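Futholm Handling Challenge

The Futholm Handling Challenge is a yearly student robotics competition held in the town of Brutdale, in which school and college teams teach a two-fingered gripper to do the small household jobs that most people manage without a thought: lifting a latch, turning a handle, putting a book back on a shelf. It is run by the Futholm Robotics Club, which grew out of an after-school class and still meets in the same building, and it is fondly known among its regulars simply as "the Handling."

History

The club began as an evening class in basic electronics, and for its first few years the students mostly built line-following carts and the occasional wobbly walking machine. Interest in grippers came by way of a class project called Kasto, a simple parallel-jaw hand that one group of students put together for a spring open house and that visitors of all ages lined up to try. Kasto was slow and rather noisy, and it dropped a great many things, but it was so well liked that the club decided to build its next season around it.

The first Handling was held that following March with a handful of local teams. It has grown steadily and cheerfully ever since, and the most recent edition drew 82 teams and 1,712 visitors over its two days, a crowd that filled the main hall and spilled out into the corridor (where the younger children's building tables are kept).

Format

Each team is given a station, a set of tasks, and a fixed amount of practice time. The tasks fall into two groups. In the first, known as the tabletop round, teams pick up and place everyday objects of differing shapes and softness. In the second, the fixture round, they work with things that are fastened down and have to be moved in a particular way, such as doors, levers, and drawers. The fixture round is generally thought to be the harder of the two, as a hand that pulls even slightly in the wrong direction will slip or jam.

Points are awarded for finishing a task, for repeating it cleanly, and for leaving the station as it was found. A perfect score across both rounds is 1,000 points. No team has yet reached it, though several have come close enough to make for a very loud afternoon. There is also the Jelínek Cup, a separate prize for the best written notebook, which is judged by older students and is prized at least as highly as the main award by many of those who enter.

Practice and teaching

Most of a team's season is spent in the practice rooms, and the club has always held that beginners should work the gripper by hand before they write any code for it. A student who has personally fumbled a lever a few dozen times has a much better feeling for what the program will need to do, and the notebooks tend to be richer for it as well. Over the last season, teams logged 2,790 practice attempts between them, each with a short note on what was tried.

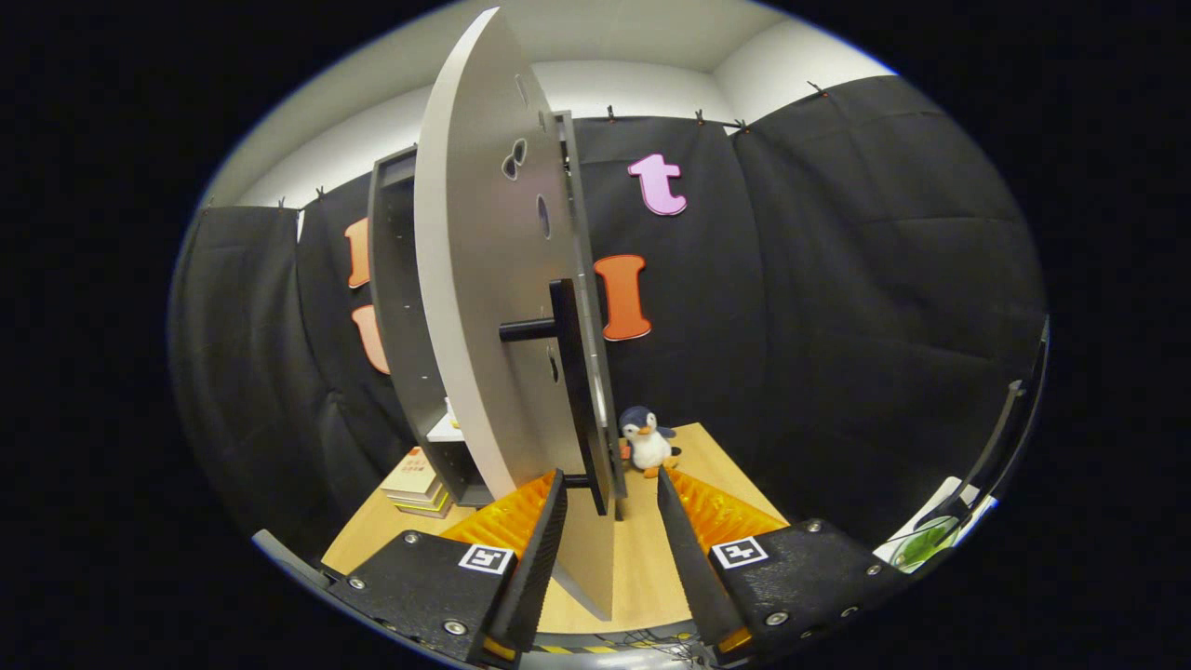 Fixture practice starts with the approach, the last short stretch of movement before the fingers touch anything, and students are encouraged to take their time over it. They learn to line up both jaws before closing, to watch the gap on each side, and to keep an eye on whatever else is sharing the table. With a black handle on an upright panel, for instance, the jaws can be held wide open, their ridged orange pads facing each other, while the operator judges the distance, and a plush penguin sitting right beside the handle is a good reminder that a careless swing has consequences. Only when the approach looks comfortable from start to finish do students go on to gripping and moving the part.

Later sessions bring in the tabletop tasks, and toward the end of the season the two kinds of work are mixed together in longer runs. Teams swap stations often during this period, so that they don't grow too used to one particular height or angle. Newcomers are paired with returning students for their first few weeks, an arrangement that dates back to the original evening class.

Participation

Entry is open to teams of two to five students, with a teacher or other adult as the named contact. No earlier experience is required, and teams without a gripper of their own may borrow one from the club for the season. Entries for the next edition close on 29 July 2026, and practice rooms in Brutdale are shared out among the entered teams shortly afterward.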